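The basket maker who starts with the handle

The kettle is on before my coat is off, and the first thing I'm told is to mind the bath. It sits in the middle of the workshop floor in Kollton, an old enamel thing full of willow, and everyone who visits has stepped in it at least once. "You get a wet sock and a cup of tea," says the maker, who has asked me to leave names out of this and talk about baskets instead. Fine by me! I could have talked about baskets all day, and very nearly did.

It began with a broken log basket. The handle had come away, the shop wanted more for the repair than the basket had cost, and a library book did the rest. "I made a terrible job of it. It looked like a bird had done it, and not a clever bird. But it held logs for 18 years, so I can't be too rude about it."

These days the work goes out under the name Prasix, mostly shopping baskets and log baskets, with the odd cradle when a grandparent gets in touch early enough. Most of it is willow, soaked and left to mellow overnight. Cane and rush come in for the finer jobs, and paper cord for chair seats, which I hadn't expected to find so absorbing. (I now want to reseat every chair I own. I own four, and two of them are plastic.)

What really gets the maker going, though, is handles. A good half hour of my recording is about handles, and I wouldn't cut a minute of it. "People look at the body of a basket and say how lovely. Then they pick it up, and that's when they find out if it's any good. Your hand knows straight away. Too thin and it bites, too fat and you can't close your fingers, and if the bend's in the wrong place the whole lot swings against your leg."

So the handle gets thought about first. A thick rod goes in as the core, bent slowly over the knee, and then the wrapping begins, with the ends tucked back down into the weave where they won't catch a sleeve.
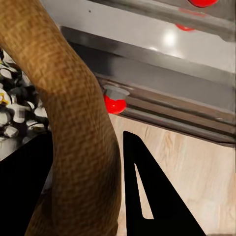

Customers have their own ideas about all this, and plenty of them write in. One, from Atinga, reported that she had carried the same shopping basket to the market every Sunday for years and that the grip had only got better, darker and smoother where her palm goes, and could she please have the next one exactly as worn in as this one. The maker laughed so much at that letter that it went up on the wall. "I had to tell her that part's her job."

I ask about classes, which run in the village hall at Prolo through the winter and start up again in March. They're small, and they fill fast. Beginners make a round basket with a plain border, and they nearly all pull too tight at first. "They're frightened it'll fall apart. You can see their shoulders up by their ears. Around dinner time they get tired and stop fighting it, and the afternoon's weaving is always better than the morning's."

The willow is grown just behind the workshop, on a wet strip that was no good for vegetables. We go out to look at it with our mugs. There are 20 varieties in there, planted in short rows, and I had no idea willow came in so many colours: yellow, plum, a green that's nearly grey, and one so dark it looks black until you hold it up. They're cut in winter once the leaves are down, then sorted by length in an old dustbin, longest pulled out first.

The oldest pupil so far was 98 and brought her own knife. She had watched her father make potato baskets and corrected the teacher's grip on the first morning. "She was right as well. I've held it her way ever since."

I was given an offcut of plum willow to take home and shown how to twist it into a ring. It came undone on the bus. I've had two more goes at it this week, and the second one is still holding.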